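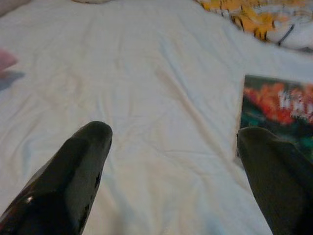

Re: [manip-users] Open day at Stolwood, bedroom station

Posted to the list on Friday, in reply to a message from Totby.

> We could only stay for the first session. Can someone who saw the
> bedroom station post notes? Mostly I want to know how the arms were
> run and what they were asked to handle. Our own bench is all rigid
> parts, and we are trying to decide whether soft surfaces are worth
> the trouble this year.

I was there for the afternoon, so here is what I wrote down, cleaned up a little.

The station is a two-arm setup with parallel grippers, run by the Wundis group. Sessions were 15 minutes each with 5 minutes between them for resetting the bed. Arms were teleoperated throughout. They said so at the start and had no autonomous policy to show. The operator worked from the head and wrist views only, on a monitor the visitors could also see.

Clearance is the first thing to look at if you plan to copy this. The gap between bed and wall is narrow, and both arms can be put into it. Cables run outside the arms, and in that gap they hang in loops below the wrists. I asked about snagging. The answer was that they keep the slack on purpose and limit wrist roll in software. I would still want clips on the forearm.
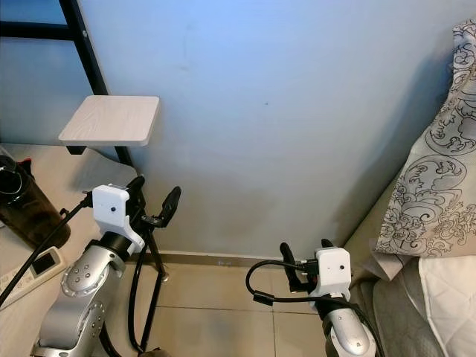 Carroll

Second item, the targets. The one I watched longest was a paperback with a dark cover, flat on the bedding. On a hard table you can slide a thin object to the edge and pinch it there. On a mattress the fingertip sinks in and the cloth moves with the book. The operator's usual approach was to press near a corner with one finger and work from there. Attempts varied a lot and I did not try to score them.

The pillow is the easier case, as you would expect. The blanket is harder than it looks from the visitor side – the arms have to reach across the mattress for it, and it is bulky enough to hide whatever is next to it.

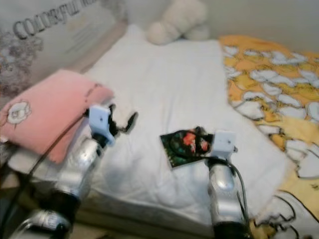 Both arms over the bed, left gripper at the pink pillow.

Third item, data. Wundis said they had 2,277 episodes from this room, of which 900 were recorded after the last change of fingertips. Only the later ones are used for training. I asked whether the older set would be released separately. No decision yet.

On Totby's question about soft surfaces: the wrist view is where I would start. It gets grainy in dim light, and white bedding gives you little except creases to judge height by. The head view gives you the layout

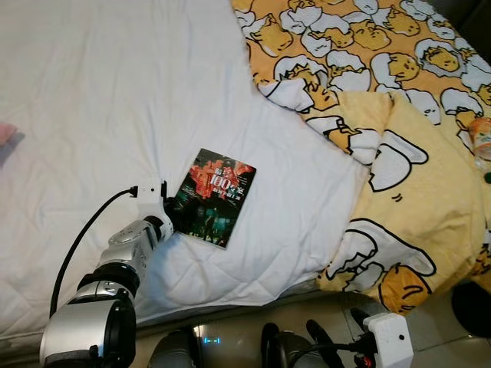
but the arm can cover part of the object just when contact matters. They log motor current on the fingers and said it helps. I did not see a plot.

Not covered in the session: force limits, calibration between head and wrist, how often the fingertips are replaced. I have sent those to the Wundis contact address and will forward any reply to the list.

Carroll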